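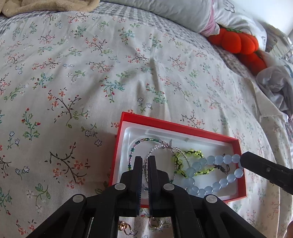

The Long Table at Flendthorpe

When a town council sells its only public hall, where do the arguments go?

By Cinzia Fontana

The council meeting in March began at seven in the evening and finished after midnight. On the agenda was the sale of the old hall on the river side of Flendthorpe, a building which the town has owned for nearly 500 years less than the church has owned its field, as one speaker put it. People laughed, but they were tired already.

The buyer is Skeltodero, a property company that wants to make offices there. The council would receive money for road repairs, and the roads are in bad condition. I drove on them to get here and I can confirm it.

Against the sale stands Drita Berisha, who has been councillor for the east ward during two terms. She brought a petition with 518 signatures. The mayor, Rosario Benedetti, accepted it politely and then explained that a petition does not bind the council. This is correct under the by-law. It was also, I think, the moment when he lost the room.

"We are asked to choose between the hall and the road," Berisha told me the next morning. "Who decided that these are the only two things on the table?"

Benedetti sees it in another way. The hall was rented only 23 times last year, he says, and the heating costs the same if it is full or empty. He does not wish to raise the property tax in a town where many households live from a pension.

Mechthild Egger has lived opposite the hall for 14 years. She voted for Benedetti and she signed the petition, and she finds no contradiction in this. Her choir practises there in winter. If it closes, they will have to drive to the next town, on the same roads.

The vote was postponed. The council has asked for a second valuation, and Tharushi Sarkar, the town clerk, is preparing a list of all the groups that use the building. When I visited her office she was still receiving letters, most of them written by hand. One came from the chess club, which had not told anybody that it still existed.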